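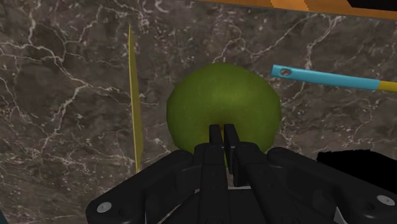 A green apple on dark marble.

The Last Ferry from Westau
by Zawadi Mrema

My grandmother left Westau with one suitcase and a bag of green apples. The ferry to Nundport took 52 minutes, and in all that time she did not sit down.

"You will have a seat, Mrs. Koech?" the deckhand asked her.

"I had a seat for 8 years," she said. "I would like to see where I am going."

In the harbour the lights were already on. A man named Hoker waited at the rail with a letter for his brother, and he asked her if she could read it to him, for his glasses were at home. She read it slowly. It was a letter about money, and near the end it was a letter about their mother.

He folded it four times. She gave him an apple, and he put it in his coat and did not eat it.

My grandmother told me this in October, while she was peeling potatoes. I asked her what happened to the man.

"He got off before me," she said, and she passed me the second knife.

We use cookies to remember your reading preferences. Accept | Manage settings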